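March 21, 2025
By Deolinda Vilela

Transcribing the Maltow phone-in tapes again, and what a slow, lovely job it is (my tea went cold twice!). The guest host that week was filling in for Gourlay, and he spent most of the hour on the minister's promise to "win back our friends abroad", which he plainly didn't think much of. I've logged 47 calls so far, 30 of them on foreign policy, and I'm coding each one for tone before Njoroge goes over them blind.

We disagreed on call 164, a lady who said the speech was "very nice, dear". I had her down as approving; Njoroge says sarcasm, and having played it back I think he may be right. Must write a proper rule for that before April. The Ulton tapes still need splitting by caller too.

Comments

Njoroge Biwott: Definitely sarcasm! Listen to the pause before "dear".

Skasia: Could the adverts be left in? They help me date the tapes.

Recent entries
Sorting the Ulton tapes
Callers who ring twice
A first go at the tone codes
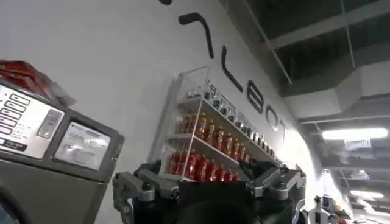
How do we count a caller who changes their mind halfway through?
Code them by the last view they give, and put a note beside the entry.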